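The bed as a folding table

Most homes in Flukside were built without a utility room, and few have a kitchen table big enough to lay a shirt out flat. The laundry ends up on the bed. It is the largest clear surface in the flat, it stands at a fair height for anyone who doesn't mind stooping a little, and whatever is left on it has to be dealt with before the night.

Krum Stoyanova has folded clothes that way for 21 years, first in a rented room in Losow and now in a two-room flat above a bakery. She does a wash every 3 days. The clothes come off the rack in one armful and go down in the middle of the mattress, and she works from whichever side has the better light.

Her method is short. Trousers first, as they take up the most room. Then tops, face down, sleeves in, bottom hem to collar. Socks are left until the end and sometimes until the next day. Anything that has dried with hard creases is shaken out twice and smoothed with the flat of the hand. She owns an iron and uses it for weddings.

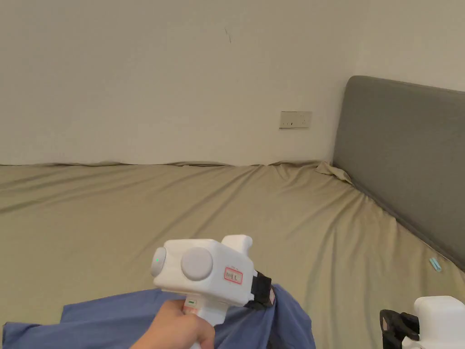
Stoyanova says the sheet matters more than the clothes. A fitted sheet that has worked itself loose drags along with whatever is being folded, and a sleeve smoothed over a ridge comes up with a ridge in it. She pulls the corners down before starting, the ones by the headboard included, although they are the hardest to reach and the first to spring off again.

Colour helps too. Blue on a sage or sand-coloured sheet is easy to see, while white socks on white cotton go missing. She bought her last set at Cumau, a household shop near the station, and chose it for that reason.

A few things are worth keeping off the bed. Damp towels will leave the mattress cold by evening. Clips and pegs work their way under the pillows. Coats are better on a hanger.

A full load takes her 3 songs on the radio, or the whole of the news if there are sheets in it. The piles go straight into the drawers, apart from the tea towels, which wait on the chair.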